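# When a Robot Comes to Work With You

I work at Prondel. It's a big packing hall where things come in on trucks, get sorted, and go out again in boxes. My job used to be picking. That means I stood at a table, took things out of a bin, and put them on a tray, over and over, until lunch. Then I did it again until it was time to go home!

Now a robot does a lot of the picking, and people keep asking me what that's like. Kids ask the best questions, so I'm writing this one for you.

## What does the robot look like?

If you're thinking of a shiny metal person with glowing eyes, sorry. Ours is an arm bolted to the floor. It has a shoulder, an elbow and a wrist, a bit like you do, and at the end it has a gripper. A gripper is the robot's hand, but it only has 2 fingers. Try picking up your pencil with just your thumb and one finger. Easy, right? Now try a sock. Now try a wet bar of soap (do it over the sink, please).

We call our arm Cinum. That's the name that was printed on the crate it came in, and it stuck.

## How does it learn?

Some jobs are simple for a robot. If every box is the same size and sits in the same spot, the arm can make the same move all day long and never get bored. But lots of things in our bins are odd shapes. They have bumps and skinny ends and bits that stick out, and the arm has to work out where to put its fingers.

So before Cinum tries something new in the hall, it gets to practice inside a computer. This is called a simulation. It's kind of like a video game, only the player is the robot. Nothing in there can break, and if a try goes badly you start over. One night we left the practice program on, and in the morning it had done 625 tries. I can't do 625 of anything in one night, except maybe snores.
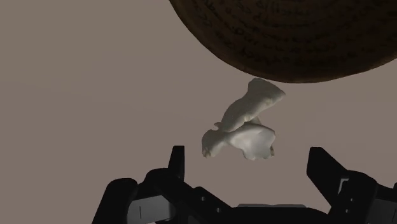

*Inside the practice program: a lumpy white shape hangs above the gap between the gripper's two black fingers, with part of a big round brown thing over it.*

Things can float in a simulation, by the way. The computer only knows about gravity if someone tells it about gravity. The first time I watched, I kept waiting for stuff to fall down.

A shape with bumps is a good puzzle. Should the fingers squeeze the fat part or the thin part? If they close too high, it might tip. If they close too low, they might miss. You and I would just grab it and not think at all, because our hands have been practicing since we were babies. A robot has to start from nothing.

## So what do you do all day now?

This is the question I get most, and some kids look worried when they ask it. I was worried too. When we heard that an arm was coming, I thought I would have to find another job. A few people in our hall did move to the other building, Laxdal, where the trucks get loaded. One of my friends didn't like that, and she missed our table. I missed her too. I want to tell you that part because it's true that new machines change things for people, and some of the changes are hard.

My own job changed like this. There are 6 of us on the morning shift. We used to pick all day. Now we take turns looking after Cinum. I check the bins before they roll up to it. I look at the screen, which shows me what the arm is about to try. When it gets stuck it stops and a yellow light comes on, and I walk over and help. Sometimes two things are tangled together. Sometimes something has slid into the corner of the bin, and the fingers don't fit in there.

I also had to go to class! I learned to use a program called Lirudico, which is where we set up the practice runs. I hadn't been to any kind of school in a long time and I was nervous about the test. I got 99 out of 100. (I'm still a little mad about the one I missed. It was about units.)

My wrists feel better, too. Picking all day used to make them sore, and in the evening I didn't want to open a jar. What I like less is the waiting. Watching a robot can be pretty dull when it's doing fine.

## Is it faster than you?

At some things, yes. With plain boxes it can move up to twice as many as I can. With floppy bags I still beat it every time, and I do a little dance when I win.

## Something to try at home

Get a friend, a blindfold and a pile of safe things: a spoon, a sponge, a banana, a toy. Your friend puts on the blindfold and can use only a thumb and one finger. You give the orders. "Left a bit. Down. Stop. Squeeze!" Then swap places.

Start with the sponge. Save the banana for last.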